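Moved for work, evenings are very quiet, how do people rebuild a social life?

Posted in Wellbeing > Friends and loneliness
Asked by Hashini Haque, Tue 28 July

I moved to Pultley in March for a job. The job is fine and so are the people, but they mostly have families and go straight home at five. I live alone. On a normal weekday I talk to coworkers until the end of the day and then not to anyone until the next morning. Weekends can be longer than that.

I wouldn't say I'm depressed. I sleep all right and I eat. But I notice I've gotten slower at conversation, and when my sister calls I don't have much to tell her. I used to have a group of friends I saw without planning it, and I don't know how to get from nothing to that at my age (I'm 38).

I tried one meetup for new arrivals. There were 29 people in a bar and I left after an hour. I'm not shy exactly, but I can't hear well in loud rooms and I get tired. Has anyone done this in a small town, and how long did it take?

3 answers

Kiros Adugna
Join a gym. Worked for me.

Mulugeta Degefa
I did this twice, once at 31 and again at 44, so I can tell you what I remember about the timing. The second time it took most of a year before I had people I could call on a Sunday. The first few months felt like no progress at all.

One-off events didn't do much for me either. You meet people once, have the same talk about where you're from, and then start over with new people the next time. What helped was picking something that met every week with the same faces, and going even when I didn't feel like it. For me it was a Wednesday soup night at the Novlow community center. Between 9 and 14 people came, depending on the weather. You get given a job, so you aren't standing there trying to think of something to say. I chopped onions for two months before I had a real conversation with anyone. 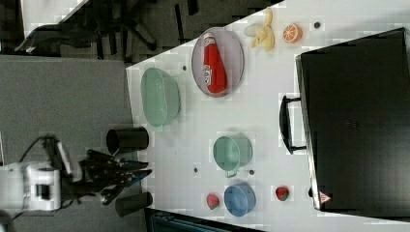 Ketchup, a banana and half an orange, with the green bowl off to the left.

Since you mention noise, look for things where people sit down. Choirs are loud but you aren't expected to talk during the loud part. Walking groups are very good for hearing, as you end up side by side with one person at a time. Board game evenings depend on the room, so call first and ask.

The other thing I'd say is to be the one who asks. After you have seen someone four or five times, ask if they want to get coffee before or after. Some will say no or forget to answer. I took that badly at first, and later found out that two of them were just as nervous as I was.

Also tell your sister what you told us. You can talk about a boring week. Mine got very short calls from me for a while because I thought I needed news.

Yeshi Derese
Agree with most of what Mulugeta wrote, except that I don't think it has to be weekly. Mine is a book group every other Thursday and it has been fine. If you work full time, weekly can start to feel like a chore and then you quit.

A couple of smaller things. Go to the same places at the same times. I get my bread at Willems on Saturday morning and I know four people by name now just from the line. It isn't friendship, but it means I have spoken to someone by ten o'clock, and the rest of the weekend goes better.

If you use the Jorix neighbors board, post in the section for your own street and skip the main one. The main one has 907 members and is mostly lost cats and parking. On my street's page a woman asked if anyone wanted to split a delivery of compost, and I have had dinner at her house since then.

I would also get your hearing checked if you haven't. I put it off and blamed the rooms. If the low feeling gets heavier, or you stop sleeping or eating properly, see your doctor and mention that you live alone.

Comment from Hashini Haque
Thank you all. I found a walking group that goes on Sunday mornings and I've put my name down. Will look at my street's page tonight – I didn't know there was one.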